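# Treltadberg: a pretend house for learning about robots

Suppose you want to teach a robot to carry a cup across a kitchen. You could buy a real robot, a real kitchen and a lot of cups. Or you could build the whole lot inside a computer and let the robot practise there first.

A practice world like that is called a simulation. Treltadberg is a simulation made for schools and clubs by a firm called Clotent. It comes as a download, with a printed book of tasks. This page explains what is in it, how it works and what we thought of it.

## What is a simulation?

A simulation is a copy of something, made with numbers. In Treltadberg, the computer stores a number for how heavy a chair is, how slippery the floor is, how bright the light is and how fast each joint of the robot can turn. Many times every second it uses those numbers to work out what should happen next. Then it draws a new picture of the room.

If the robot bumps a table in the simulation, the table may slide or tip. You press the reset button and the table goes back to where it started. You can't do that with a real table.

You may have played computer games that work in a similar way. The difference is mostly in what the program is for. A game has to be fun, so it can cheat a little. A robot simulation has to follow the rules of pushing, lifting and falling as closely as it can, or the robot will learn things that don't work in a real room.

## The rooms

Treltadberg has 18 rooms. Some are plain boxes for beginners, with a floor and one block to pick up. Others are furnished and take more planning. The one we used most is called Nygård. It has a wall covered in pebbles, paintings, a white table and wooden chairs to steer around.

The robot has joints that bend and turn, a bit like your shoulder, elbow and wrist. At the end of its arm is a gripper. A gripper does the job of a hand, but it is much simpler. Yours has a thumb and four fingers. The robot's has two fingers, which move together to hold something and apart to let it go.

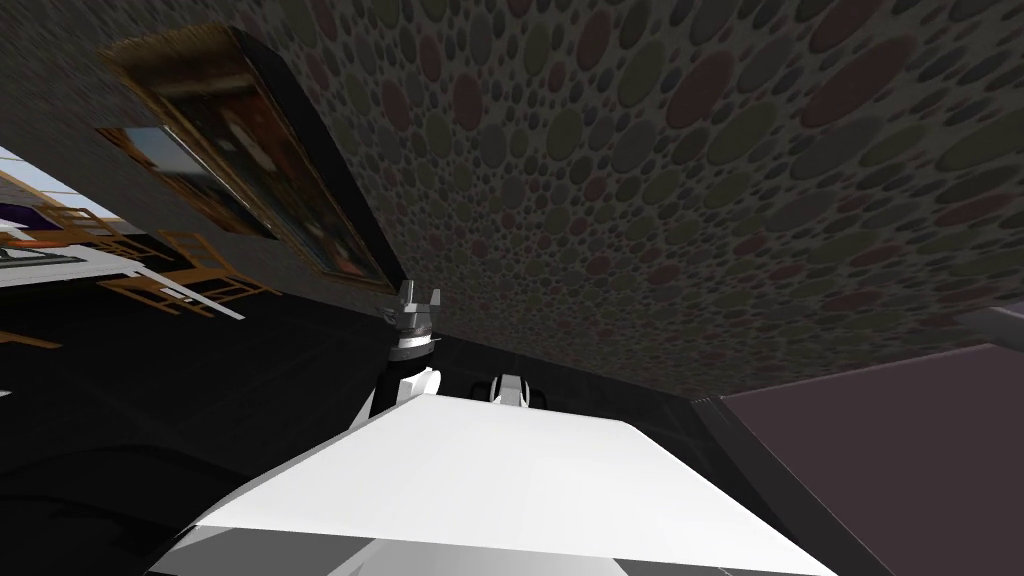

*Written by the Sillivach Young Makers page — 2019-07-19*

Look for the gripper, just under the black side of the bigger painting. It is grey, and its two fingers are shaped like blocks. The large white part is the robot's body. The chairs and the table are over on the left.

The pebbles on the wall are useful as well as nice to look at. A robot has to work out where it is, and it can do this by watching how things shift in its camera picture as it moves. A wall with lots of different shapes and colours gives it plenty to follow. A blank wall gives it very little. Treltadberg lets you change a wall from patterned to plain, so you can try both.

Paintings can cause a different kind of trouble. You know that a painting of the sky is not a window. A robot only knows this if it has been taught, or if it has a way of measuring how far away things are. One of the tasks in the book is about this, and it was the one we spent longest on.

## How do you tell the robot what to do?

There are two ways.

The first is to steer it yourself with the keyboard. This is harder than it sounds. You have to move the body, then the arm, then the gripper, and it is easy to forget which key does which.

The second is to write a list of instructions. You drag coloured strips into order on the screen, such as "go forward", "turn left", "raise arm" and "open gripper". When you press the green arrow, the robot follows the list from top to bottom. If you have left a step out, it will not guess what you meant. It will just carry on with the next one.

Here is a short list from the task book:

1. Open gripper.
2. Go forward until the table is close.
3. Lower arm.
4. Close gripper.
5. Raise arm.

Try swapping steps 3 and 4 and see what goes wrong.

## Is it the same as a real robot?

No. Real floors have crumbs and bumps. Real motors get warm and wear out. Light comes through a real window differently in the morning and the afternoon. People who build robots call this difference the reality gap.

One way to make the gap smaller is to change the simulation a little each time. Treltadberg has a button marked "Shuffle" that moves the furniture and changes the lighting. A robot program that still works after a lot of shuffling has a better chance in a real room.

## What we thought

The rooms are good and the task book is clear. We liked being able to start again after a mistake. The keyboard steering is fiddly, and the furnished rooms ran slowly on our older laptop — the plain ones were fine.

Clotent says it is for ages eight and up. Younger readers may want help with the first two tasks, which have a lot of words in them. A licence for a whole school costs £752, so this is one to ask a teacher about. There is a free trial with the beginner rooms, but Nygård is only in the full version.

## Words to know

**Gripper:** the part of a robot that holds things.

**Joint:** a place where a robot's arm can bend or turn.

**Reality gap:** the difference between a simulation and the real world.

**Simulation:** a copy of something, worked out by a computer.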